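## 4 圆桌区的布置与面饼摆放

本节适用于 Nendau 公共休息室的圆桌区,包括桌椅定位、桌面清洁、长条面饼的摆放与分切、用后复位。桌椅的拆装与维修见第 6 节。

### 4.1 适用物品

| 项目 | 规格或说明 |
|---|---|
| 圆桌 | Ralteo 系列,灰色桌面,光滑饰面 |
| 座椅 | 一体弧形椅壳,青柠绿,椅面高度 396 mm |
| 清洁剂 | Fosomis 中性桌面清洁剂,稀释后使用 |
| 擦拭布 | 清洁用与冲净用分开存放,不得混用 |
| 面饼 | Mendonça 长条面饼,带种子及表面配料,附纸套 |
| 分切工具 | 锯齿刀、砧板、食品夹 |

擦拭布存放在水槽下方的抽屉内,左格为清洁用,右格为冲净用。锯齿刀单独放在刀套中,取用后应放回原刀套。

### 4.2 桌椅定位

1. 确认圆桌底座平放于地毯上。用手掌轻压桌面边缘,沿桌边取几个方向重复。若有晃动,先调整底座调平脚,再继续下一步。
2. 移动圆桌时由两人从相对两侧握住桌面下方的支架抬起。不得抓握桌面边缘拖行。
3. 桌边至最近墙面保留不小于 813 mm 的通道。通道按桌边量取,座椅拉出后占用的空间不计在内。
4. 座椅沿桌边均匀排开,椅壳开口朝向桌心。
5. 将座椅推入,椅壳前缘可伸入桌面下方,但不得顶住底座立柱。
6. 从入口一侧复查通道宽度,必要时整体平移圆桌,再重新排列座椅。

> **注意** 地毯绒面会使调平脚在最初几天内轻微下沉。新桌就位后,应在第一个星期日再检查一次水平。

> **小心** 座椅不得叠放在桌面上。椅脚会在饰面上留下无法擦除的压痕。

### 4.3 照明与桌面检查

桌面检查在顶灯全部打开的状态下进行。检查者站在座椅外侧,视线与桌面成较小夹角,沿桌边缓慢移动。
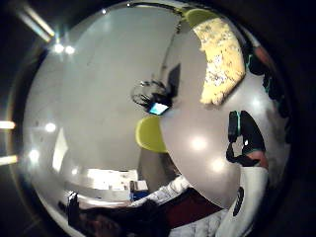

残留水膜和油渍在漫射光下不易分辨,检查时应借助反光逐区核对。先确定灯光在桌面上形成的亮斑,再改变站位,使亮斑依次经过待检区域。灰色桌面上会出现边缘柔和的圆形光斑,中部有一处,靠右偏低处另有一处,两处都可作为起始参照。光斑经过时轮廓应保持连续;若轮廓发毛、断开或出现条纹,该处需要重新擦拭。黄绿色椅面部分被桌边遮挡时,无须为检查桌面而拉出座椅,但桌沿下侧仍应以手触方式检查。

检查顺序如下:

1. 以正对入口的桌边为起点,顺时针检查外圈,宽度取几乎 400 mm。
2. 回到起点后检查中部。
3. 用干燥的手指沿桌沿下侧滑过一圈,确认没有黏着物。
4. 发现划痕时,记录位置和走向,填入 197 号表单。不得用抛光膏自行处理。

> **注意** 白天窗侧光线较强时,亮斑可能与窗户反光重叠。可换到桌子另一侧观察,或拉上窗帘后再检查。

### 4.4 摆放面饼前的清洁

面饼可以直接接触桌面,前提是已完成本小节的全部步骤。使用托盘或垫纸时,第 3 步仍不可省略。

1. 用干布收拢碎屑,由外圈向桌心推,再用手铲取走。不得将碎屑扫到地毯上。
2. 将稀释后的 Fosomis 清洁剂喷在清洁用擦拭布上,按直线方向擦拭桌面,相邻两道略有重叠。
3. 用蘸清水并拧干的冲净用擦拭布擦拭两遍,第二遍与第一遍方向垂直。
4. 静置至完全干燥,按 4.3 复查。
5. 洗手后再拆开面饼外包装。

> **小心** 清洁剂不得直接喷在桌面上。桌上或桌边有通电设备、显示屏或线缆时,擦拭布应拧至不滴水,并与设备保持一手掌宽的距离。

> **小心** 含氯清洁剂和酒精浓度较高的湿巾会使饰面变浊,禁止使用。

### 4.5 面饼的摆放

面饼较长,单手从中间提起时容易折断,表面配料也会脱落。摆放时应全程保留纸套,直到饼身完全落在桌面上。

1. 一手托住纸套端,另一手托住饼身中段,水平移至桌面上方。
2. 先放下无纸套的一端,再放下中段,最后放下纸套端。
3. 调整方向,使饼身斜跨桌面中部,两端均不伸出桌沿。
4. 纸套保留在其中一端,作为后续移动时的握持处。纸面起皱属正常,不需抚平。
5. 检查饼身周围是否有脱落的种子。少量脱落可留待用后清理。
6. 需要调整位置时,握住纸套端缓慢转动,另一手在饼身下方跟随。不得只拉纸套,否则纸套会从饼身上滑脱。

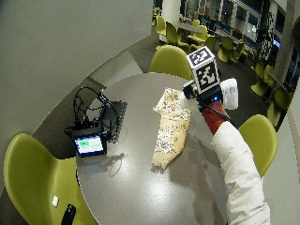 图 4-2 面饼斜置于桌面中部,上端收在白色纸套内。

线缆和显示屏靠近桌沿时,面饼与其之间应留出空隙,饼身不得压住线缆。如空隙不足,应移动面饼,不得为腾出位置拉扯线缆。

衣袖宽松者在伸手越过饼身前应先将袖口收紧,或绕到桌子另一侧取放。袖口扫过饼面会带走配料,并在桌面上留下油渍。

### 4.6 分切

1. 将砧板放在面饼一侧,下面垫一块拧干的冲净用擦拭布防滑。
2. 握住纸套端,将饼身平移到砧板上。砧板长度不足时,先切无纸套的一端,其余部分留在桌面上支承。
3. 锯齿刀以小幅往复方式下切,切到底后再横向分开。不得直接向下压切。
4. 每切下一段,用食品夹移到盘中。
5. 切至纸套边缘时停止,撕开纸套,将剩余部分取出后继续。

> **警告** 不得在桌面上直接分切。刀刃划穿饰面后,桌面不再适合直接接触食品,应停用并通知 Lamduan Ratanaporn。

种子较多的面饼,刀刃容易在硬粒上打滑。遇到这种情况,将饼翻面,从底面下刀。

### 4.7 用后复位

1. 将剩余面饼装入有盖容器,标明放入时间。
2. 纸套沾油的部分投入一般垃圾,未沾油的部分可投入纸类回收。
3. 按 4.4 的第 1 至第 3 步清洁桌面。
4. 检查椅面。个人物品放到门边的架子上,碎屑用干布擦除。椅壳弧底容易积存种子,应将座椅前倾后再擦。
5. 用吸尘器清理桌下及座椅周围的地毯,吸头不得碰撞底座。
6. 座椅按 4.2 的第 4、第 5 步归位。
7. 关闭顶灯。

### 4.8 常见问题

| 现象 | 可能原因 | 处理 |
|---|---|---|
| 亮斑轮廓出现条纹 | 清洁剂未冲净 | 重复 4.4 第 3 步 |
| 桌面发黏 | 清洁剂浓度过高 | 用清水擦拭两遍,重新稀释 |
| 桌面轻微晃动 | 调平脚下沉 | 重新调平,次日复查 |
| 面饼中段断裂 | 单手提起或先放下纸套端 | 按 4.5 第 1、第 2 步操作 |
| 椅壳碰到底座 | 座椅推入过深 | 外移至椅壳与立柱不接触 |
| 纸套粘在饼面上 | 配料含油较多 | 从开口处缓慢剥离,不得撕扯饼皮 |

表中处理无效时,停止使用圆桌,在 197 号表单中写明现象和已采取的步骤,交 Lamduan Ratanaporn。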